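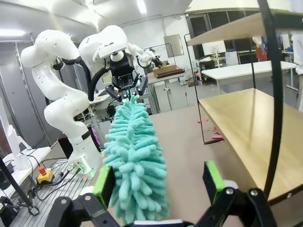

Grestdale House Cleaning: Questions We Get a Lot

Do I need to be home?
No. Most people leave a key or a door code and come back to a house that smells faintly of lemon. If you do stay, pick a room and tell us, and we'll do that one last.

Should I clean before you come?
Everyone does and everyone denies it. Please pick things up off the floor, but leave the scrubbing to us. You're paying for it.

How long does a visit take?
A two-bedroom apartment takes two people almost 3 hours. A first visit runs longer, depending on your relationship with the oven.

What does it cost?
A regular visit starts at $74. Move-out cleans are quoted after we've seen the place. We have learned not to trust the phrase "it's pretty clean already."

Do you bring your own supplies?
Yes, including the vacuum. If you'd like us to use something of yours, leave it on the kitchen counter with a note. We won't mix it with anything, however much your uncle swears by the combination.

Do you dust the tops of door frames?
Yes. Also ceiling fans, blinds and the top of the fridge, where we have met some interesting cereal boxes.

What won't you do?
Outside windows, litter boxes, anything needing a ladder over six feet, and teenagers' rooms where the floor can't be located.

My dog is friendly. Is that a problem?
Only for the mop. Tell us his name when you book.

Something got missed. Now what?
Call within two days and we'll come back and fix it free. Ask for Eliécer Urrego, who handles the schedule and has heard worse.

How do I cancel?
A day's notice, please. After that we charge $17, even if it's raining.

Do you serve Skirnen?
Yes, every other Tuesday. Jenis starts in October.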